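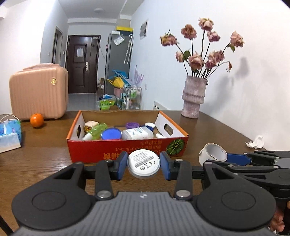
What is the Eritz swap shelf?

A set of shelves in the entrance of the Eritz community hall where anyone can leave a thing they no longer need and take home a thing they do.

Home News What's On Clubs Hall Hire Find Us

Swap shelf gets a second wall after a bumper summer

The little swap shelf at Eritz is little no longer! What began as one bookcase by the coat pegs has now spread along a whole second wall, and from the start of August it will be open every day that the hall is, from ten in the morning until the evening classes finish.

It has been a wonderful few months. More than 200 things found a new home in the spring alone, from jigsaws and flower pots to a complete set of bowls, a sewing machine and a very heavy dictionary in two parts that went out of the door on a pushchair. The children's corner has been busiest of all, and the box of wooden train track has been taken home, played with and brought back so often that it now has its own label.

The new shelving came from the old Mwaipopo shoe shop on the high street, which closed its doors last year and kindly let the hall have the fittings for £50. They have been sanded, painted a cheerful yellow and fixed firmly to the wall, with the lowest shelf set at a height that small visitors can reach.

There will also be a "bits" drawer, and this is the part that regulars are most excited about. Odd lids, spare buttons, picture hooks, jam jar tops, the one chair foot that always goes missing: if it is clean and in one piece, it can go in the drawer. 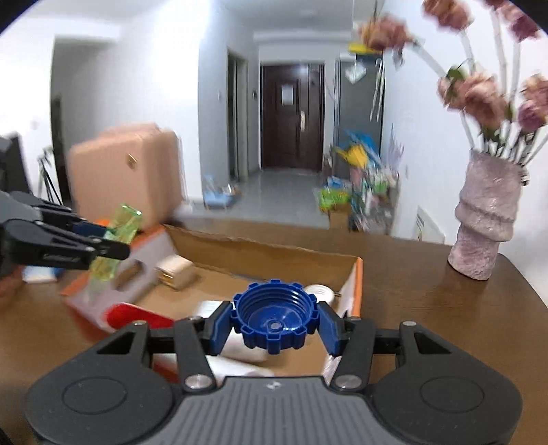
Do I have to bring something to take something?

Just come and look, and take what you can use. Plenty of people visit empty-handed and drop things off another time.

A few simple rules stay as they were. Please bring no more than 5 things at once, keep them small enough to carry in one hand, and leave out food, medicines and anything with a blade. Electrical goods go to the desk first so they can be checked. Whatever is still on the shelf after a month moves on to the Flolladus charity shop, where the toys in particular are always snapped up.

To mark the opening there will be tea, cake and a book swap in the main hall from two o'clock, with 100 paperbacks already boxed up and waiting. The Turkance ukulele group has promised a few tunes as well, and beginners are very welcome to join in on the choruses.

Contact the hall office | Copyright Eritz Community Hall | Back to top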